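Pliage du linge

Le pliage du linge est l'étape de l'entretien textile qui suit le séchage et précède le rangement. Il consiste à réduire chaque pièce à une forme plate et régulière, de manière à limiter les faux plis et l'encombrement. Il se pratique sur une table, une planche à repasser ou, très souvent, sur un lit, dont la surface permet d'étaler les vêtements et de constituer des piles.
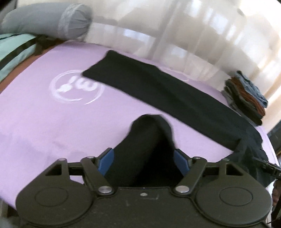

Surface de travail

Le lit est fait avant le pliage, le drap tendu servant de plan. Un drap clair, par exemple lavande, facilite le repérage des petites pièces noires, qui se confondent facilement entre elles sur un fond sombre. Un lit simple de 900 mm de large suffit pour une lessive ordinaire. La tête du lit reçoit les piles terminées et le pied le linge en attente, disposition que Neelam Mittal appelle « pliage en deux zones » dans son manuel Le Linge de maison (éditions Presstead).

Constitution des piles

Les vêtements pliés sont superposés par taille ou par destination. Les pièces épaisses ou foncées se placent en général à la base, les pièces souples au sommet. Une pile trop haute s'affaisse et marque les vêtements du dessous. Harish Maurya recommande de ne pas dépasser 60 cm et d'aligner les plis du même côté, afin de pouvoir retirer un article sans défaire les autres.
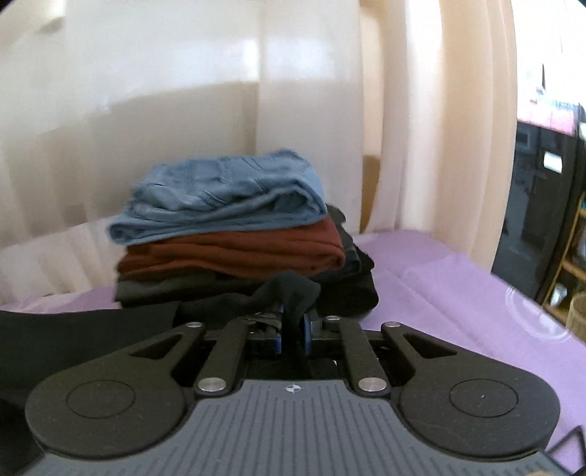

Les chaussettes sont habituellement traitées en dernier. Elles sont d'abord mises à plat, puis appariées selon la longueur de la tige et l'usure du talon. Deux méthodes coexistent : le retournement du bord, qui forme une boule et détend l'élastique, et le pliage en trois, qui le ménage. Les chaussettes sans paire sont mises de côté jusqu'à la lessive suivante.

Tissus foncés

Les tissus noirs et bleu marine demandent un tri à la lumière du jour.
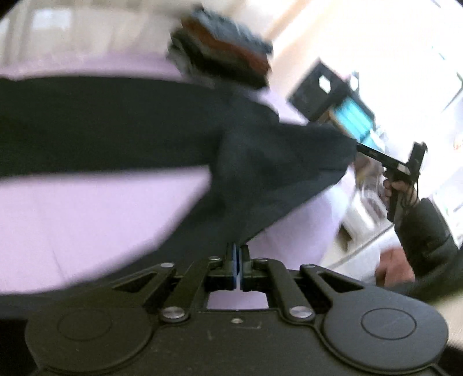
Le tri par couleur se fait de préférence près d'une fenêtre, car un éclairage chaud rend le marine presque noir. Les peluches s'enlèvent à la brosse avant le premier pli. Un tissu marine ramassé sur lui-même, large d'un côté et resserré en pointe de l'autre, doit être rouvert sur toute sa longueur, puis lissé du centre vers les bords. Le pliage proprement dit commence ensuite par les côtés.

Finition

Les étiquettes, brides et sangles sont rabattues vers l'intérieur pour ne pas s'imprimer dans l'étoffe. Les bords qui roulent sont aplatis à la main.
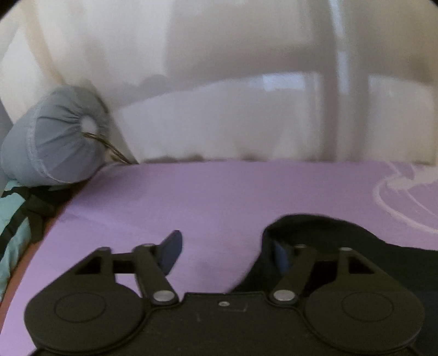

Tissu noir au bord recourbé sur un drap lavande.

Voir aussi

Repassage
Séchage du linge
Armoire à linge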